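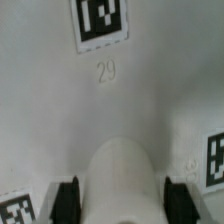
We are setting up a two-hour demonstration for an open day in May and I would like to settle the marker layout before anything is glued down. The arm runs a pick and place cycle at a table covered by a printed sheet. The markers are square, black and white, with dashed cut lines, and the ID is printed next to them (29 and 30 are readable from the wrist camera). With the gripper closed in on the white cylinder, the markers nearest to it are only partly in view and the detector drops them. Visitors will be watching the pose readout on a screen, so I would prefer it did not go blank at the grasp. Smaller markers, or a different layout?
Posted by Navalia_bench

szulc
Leave the size alone at first. Most detectors need all four corners and the full border, so a clipped marker counts as no marker. Take the pose at a standoff height where at least 2 complete markers are visible, store the table transform, and do the last part of the approach on joint encoders. The table does not move between standoff and grasp. On screen, hold the last valid pose and show its age next to it. Ours at the Drorau open day ran 415 cycles this way with 44 re-detections – all of them at standoff.
If you do reprint, keep the white margin when you cut along the dashed line. Detection suffers badly without it.

wudeveo
use smaller ones

drorau_lab
Agree with szulc on the standoff. Two additions. Your sheet has a soft gray shadow past the top of the cylinder, getting darker to the right. Adaptive thresholding should cope, but check it with people standing at the table, as they will block more light. Also fix the exposure. Our camera was on auto and the readout jumped whenever a visitor in a white shirt leaned in. We ended up at more than 131 lost frames in one afternoon – none after locking it.

12 shares · 3 comments
Contact · Copyright Wudeveo Help · Back to top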